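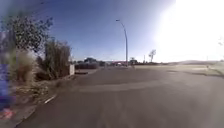
Walkers wanted for a winter of counting verges

Hello! I'm looking for people who'd like to spend a bit of their winter walking along quiet roads and writing down what grows beside them. It's for a small plant survey called Kistex, which I started after getting far too interested in the weeds at the end of my own lane (there were more than I'd expected, and I still can't name half of them).

What you'd be doing

You pick a stretch of road 500 metres long, somewhere you can walk safely and get to without much bother. Once a fortnight until the end of February you walk it slowly, stop at 5 marked points and fill in a one-page sheet. Is there anything green? Has it been mown, or salted, or parked on? Anything in flower? Bare soil is a perfectly good answer and I really do want to hear about it, so please don't swap to a prettier road halfway through!

A walk takes me about 80 minutes, but I dawdle and I talk to dogs.

Who I'm after

Anyone over 18 who can get out regularly and doesn't mind drizzle. You don't need to know your plants. I'll send you a little guide with drawings of the common ones, and if you're stuck just write "small, hairy leaves, no idea" and pop a leaf in an envelope for me. Last winter we had 533 sheets back and a good few said exactly that.

I'm especially short of people on new estates and on the straight, dull roads out past the edge of town. Everyone wants the pretty lanes, me included, but I've got plenty of those already.

What you get

It's unpaid, I'm afraid, though I can cover bus fares and stamps. Pramanik, the garden shop, is giving every walker a packet of seed in spring, and there'll be soup and a look at the results once the sheets are in.

How to join

Fill in the form at the bottom of this page and tell me which road you have in mind, plus a second choice in case someone's already got it. I'm posting the packs out from 10 Oct 2023, and you can still join after that, you'll just have fewer walks to do. High-vis vests come in medium or enormous, so let me know which!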